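Bunar, dossier des jeunes lecteurs

Ranger, trier, empiler : les bols et leurs formes

À partir de 9 ans

Le bol est l'un des plus anciens objets de la maison. Avant le plastique, on le fabriquait en terre cuite, en bois ou en métal. Sa forme a peu changé : un fond, une paroi qui s'élève et un bord. Le présent dossier, rédigé par Sille Toft pour le centre éducatif Bunar, invite les élèves à observer ces trois parties.

Un bol peut être posé de deux façons. L'ouverture vers le haut, il est prêt à recevoir quelque chose. À l'envers, il montre sa base, que l'on oublie souvent de regarder. Certaines bases sont lisses, d'autres portent des anneaux en relief.
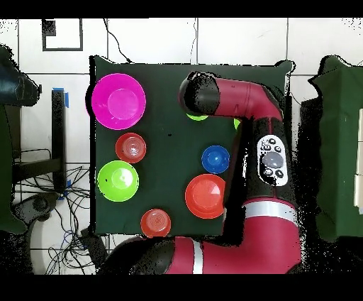

Bols et gobelets en plastique. Les petits gobelets rouges et le bleu sont retournés.

Large ou profond ?

Pour comparer deux bols, on examine d'abord leur largeur, puis leur profondeur. Un bol large et peu profond convient à une salade. Un bol étroit et haut garde mieux la soupe, car la surface en contact avec l'air est plus petite.

La paroi compte aussi. Lorsqu'elle est presque verticale, le bol contient davantage pour une même base. Lorsqu'elle s'évase, il est plus facile d'y plonger une cuillère.

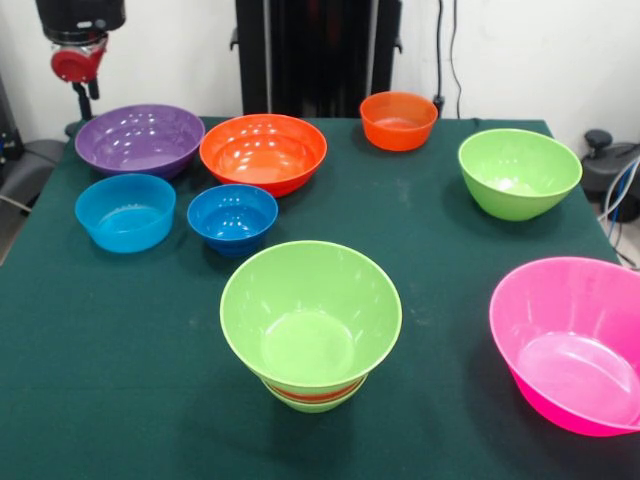
Le bol violet, au fond à gauche, est large et peu profond. Le grand bol vert du premier plan a une forme conique.

Pourquoi les bols s'emboîtent-ils ?

Une paroi évasée est plus large en haut qu'en bas. Le fond d'un bol peut donc descendre dans l'ouverture d'un autre. Une fois la pile formée, on n'aperçoit plus des bols du dessous qu'une mince bande de couleur.

Ce principe fait gagner beaucoup de place. Prenons des bols hauts de 9 centimètres : emboîtés, ils forment une pile bien plus basse que s'ils étaient posés bord contre fond.

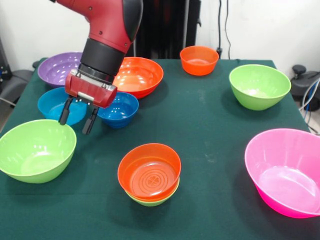 Trier par couleur ou par taille

Trier, c'est choisir une règle et s'y tenir. On peut réunir les bols de même couleur, mais il faut alors décider si le bleu clair et le bleu foncé vont ensemble. On peut aussi les aligner du plus petit au plus grand. Les deux règles sont justes, et elles ne donnent pas le même rangement.

La lumière complique parfois le tri. Sur le plastique brillant, elle laisse des reflets blancs, et l'intérieur d'un bol orange peut sembler plus pâle que l'extérieur.
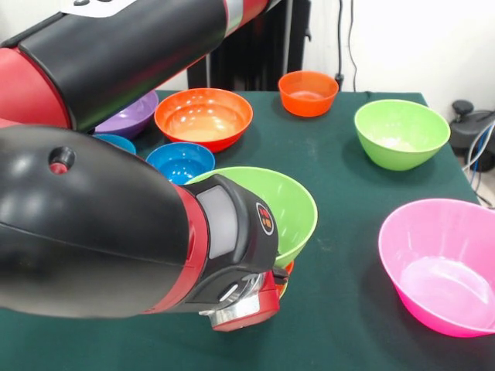 Avant de commencer, il est recommandé d'étendre une nappe unie sur la table. Les élèves annoncent leur règle à voix haute, trient, puis échangent leur place avec un camarade, qui doit retrouver la règle en observant le résultat.

Vocabulaire

Évasé : qui s'élargit vers le haut.
Emboîter : faire entrer un objet dans un autre de forme semblable.
Concentriques : se dit de cercles qui ont le même centre.

La fiche d'activité Nodora, destinée aux classes, se trouve à la page 34 du recueil.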